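Section 4 covers the comparison of two gripper sets on the two-arm base in the Cellham simulator. Complete Section 3 (arm calibration and head camera check) first. All views in this section are rendered from the head camera of the simulated robot.

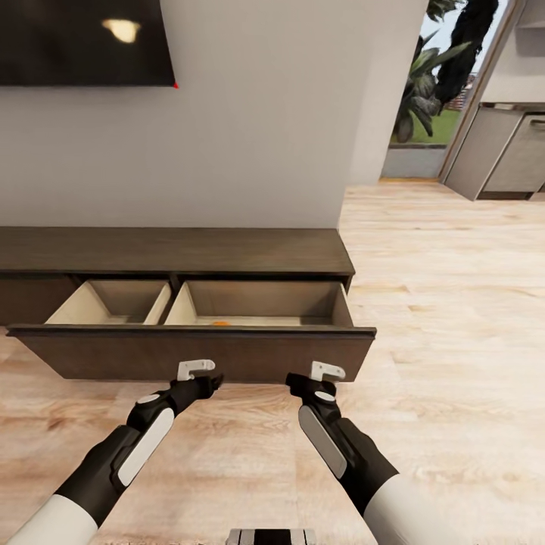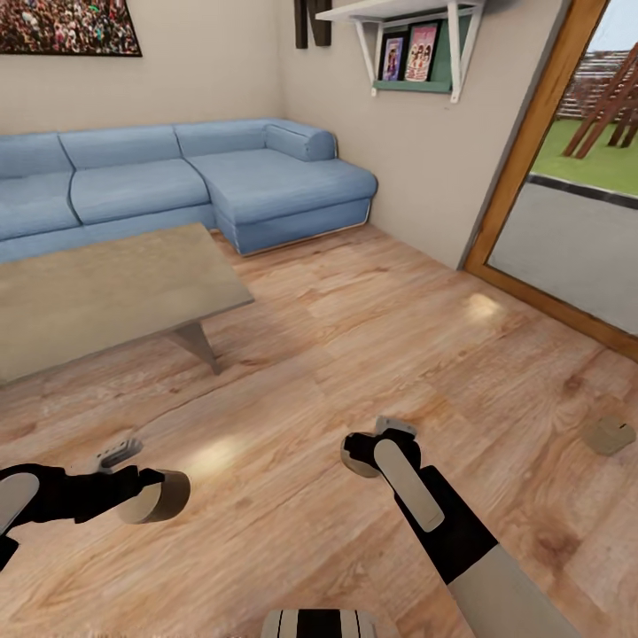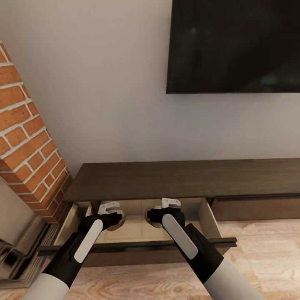 Head camera view, both arms raised into view.

**CATEGORY: END EFFECTORS / COMPARATIVE TRIALS**

### 4.1 Before you start

The procedure compares the Brorano finger set with the Rudd finger set on the same drawer task. The arms, controller and camera settings stay the same for both. Only the finger set is changed.

You will need:

- the Cellham scene pack, with the living room loaded
- both finger set files, copied to the `effectors` folder
- a Prerska controller profile for each arm
- a blank trial log (Appendix C)

> **Note:** Scene packs issued before August use the old drawer joint limits. Results from them cannot be compared with results from the current pack.

### 4.2 Setting up the camera

1. Open **Sensors > Head** and set the image width to 1,920.
2. Tilt the head down until both wrists are in view when the arms are at the ready pose.
3. Lock the head joint.
4. Save the pose under a new name. Do not overwrite the default.

If part of the robot's body shows at the bottom of the view, leave it. Cropping changes the image centre and the calibration from Section 3 will no longer apply.

### 4.3 Running the drawer trial

1. Load the first finger set and select **Apply to both arms**.
2. Reset the scene. Check that the drawer is fully closed.
3. Move the base to the marked start point in front of the media console.
4. Set the grip force limit to 35 per cent on each arm.
5. Bring both grippers to the drawer front and start the pull.
6. Stop the trial when the drawer reaches its end stop, or when either finger loses contact.
7. Record the result, the peak force on each arm and the drawer travel.
8. Repeat from step 2 until 100 trials are logged.
9. Load the second finger set and repeat the whole sequence.

> **Caution:** Do not raise the grip force limit during a run. The controller accepts the change without a warning, and the trial will be logged under the earlier value.

> **Caution:** With the drawer open, retract both arms straight up before turning the base. The collision model treats the drawer front as rigid and a wrist caught inside it will halt the controller.

### 4.4 Recording slips

Log a slip when contact force on one finger falls to zero while the drawer is still moving. If both fingers lose contact in the same time step, log one slip and mark it B. Slips during the approach are not counted.

Differences of fewer than 2 slips between finger sets should be treated as no difference.

### 4.5 Faults

| Fault | Likely cause | Action |
|---|---|---|
| Drawer opens unevenly | Arms starting at different times | Enable **Sync start** in the Prerska profile |
| Fingers pass through drawer front | Contact mesh not loaded | Reload finger set, reset scene |
| Wrist out of view at start | Head joint not locked | Repeat 4.2 |

Section checked by Dean Pearce, Wednesday, May 5, 2021. Send corrections to Lorraine Bellamy with the log file attached.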